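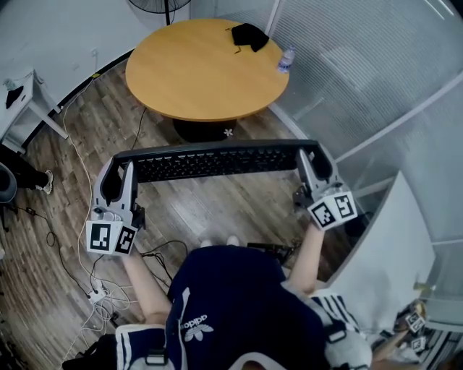 One subscriber wrote to ask whether a letter to the appeals panel still does any good once the hearing date has been set. The same reader wished to know whether letters from abroad are counted at all, or whether the panel sets them aside unread.

The Sqalli Defense Fund is able to answer both points. Written statements are accepted until the close of business on 16/01/2020, and the panel's published rules make no distinction between letters sent from within the country and letters sent from elsewhere. Statements received after that date will be kept on file but will not be placed before the panel at its first sitting.

Supporters will recall that the two Clustance employees were dismissed and later charged after releasing internal safety records to the press. Their appeal against conviction will be heard in May. The Fund continues to hold that the release of the records was in the public interest and that the sentences should be set aside.

Letters should be no longer than 2 pages and should carry the writer's full name and mailing address. Writers are asked to state plainly why they support the appeal and to avoid remarks about individual members of the panel. Form letters are permitted, although the panel has given more attention to personal ones in earlier cases. A sample text can be requested from the Fund's office in Pivora.

At the time of writing, 17 organizations have signed the joint statement, and the Fund hopes to present 100 individual letters with it. Local groups that have not yet signed may do so by returning the form enclosed with the previous issue.

A public meeting will take place at Plustside Hall, Room 19, in the week before the hearing. Details of the time will be sent to all subscribers once the booking has been confirmed. Donations toward legal costs may be made by check, payable to the Sqalli Defense Fund, and receipts will be issued on request.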